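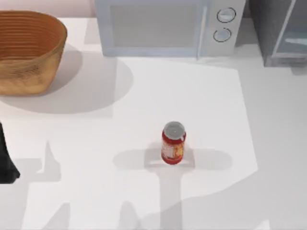
Gallery: The Simulated Kitchen at Udska

We've been gathering demonstrations in our rendered kitchen since November, and the set has now reached 1,088 episodes! Every one of them is driven by a person, start to finish, and the recordings go straight into the training pool for our two-armed setup. We named the kitchen Truvenmont, after nothing in particular, and the name stuck.

Sauce jar, standing
One jar with a silver-gray lid, alone on a white tabletop, with the shadow of a gripper spread out on both sides of it. I love how much the shadows tell you in these views. The basket and the microwave stay toward the back, and the front of the table is left to the jar.

A few notes for anyone browsing the set

Each batch has 80 episodes of a single task. We shift the objects a little between episodes, and we keep the clumsy attempts as well, tagged so they can be filtered out (please try training with them left in, we got a real surprise on the basket tasks).

Operators work in turns of 10 episodes and then swap. Styles differ a lot from person to person. Some go in fast and correct late, others creep up on the object, and it's great fun to watch a policy pick up both habits.

Label textures are kept small on purpose. Reading them isn't part of any task so far, and the lighter files make loading much quicker on the older machines at Zorndale.

The next batch uses the same table with new lighting, some 90 episodes if the schedule holds. We're also redoing the contact settings for round objects, which have been on our list for far too long.

Page updated 25 May 2018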